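2 January 2018, Farport notebook, perception bench

A slow first day back, and a good one for sitting with the drive footage and a pot of tea. I promised Katalin Sárközi I would write down properly how the new free-space method behaves before I forget, so this runs a bit long, sorry in advance to whoever reads it after her.

Quick recap for Zainab Idahosa, who was away when we switched. The old pipeline (the one we called Prorico) decided what was road on each frame by itself. Skustden carries the estimate forward from frame to frame using the car's own motion, and only lets a cell flip from free to blocked after it has been seen that way 7 times. I picked 7 by fiddling, so please don't treat it as sacred!

The test set is 2,000 frames from the June drives, all windshield camera. I went through the disagreements between the two methods by hand and kept 184 where I could say with confidence which one was right. Three of the places I kept going back to:
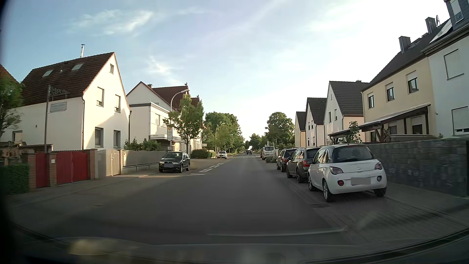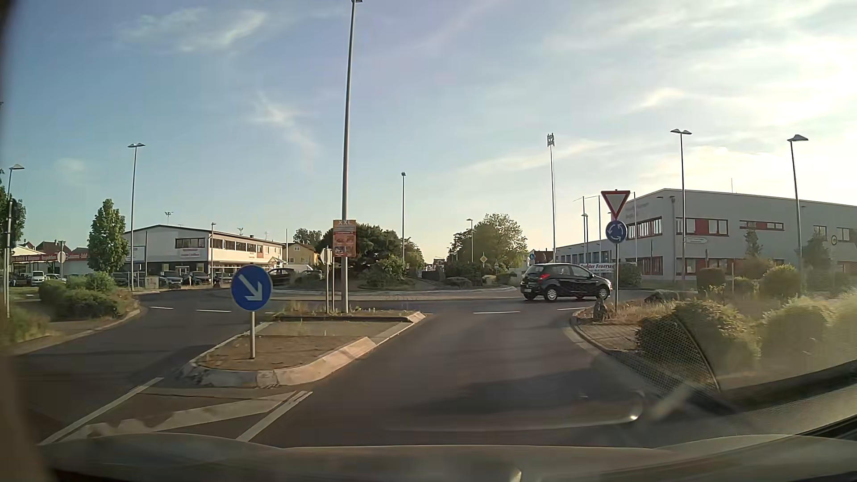
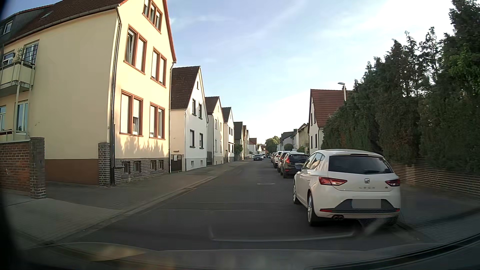 Windshield views, plates grayed out where blurring was applied. First and third: streets with cars parked along the right. Second: roundabout entry.

The parked rows are where I'm happiest. Prorico used to nibble at the edge of the row and then give the space back, over and over, and the planner would twitch along with it. With Skustden the edge stays put. I looked hard at the white SEAT and the white Opel, thinking pale cars under a pale sky would be trouble, and both came out as nice solid blocks.

The roundabout is another story. The shadow across the entry lane got marked as blocked, and with the memory in place it hangs on longer than it should. Prorico made the same mistake but forgot it sooner. Of the 184, Skustden is the wrong one in 33, and going by my notes most of those are shadows or glare on the glass. The reflections low on the windshield move with us, so the motion step can't line them up with the road, and I suspect a fixed mask for the hood and the lower strip would clear up a good share of it.

To do: draw that mask, separately for each drive. Try a shorter count for cells that were free a moment ago. Ask Katalin whether the Šindelář calibration file is the current one, as the horizon looks a hair low to me. Zainab, if you have an hour, could you relabel the roundabout stretch without looking at mine first? I'd like to see where we differ. Labels are in the shared folder under Skustden, and the tea is on the shelf.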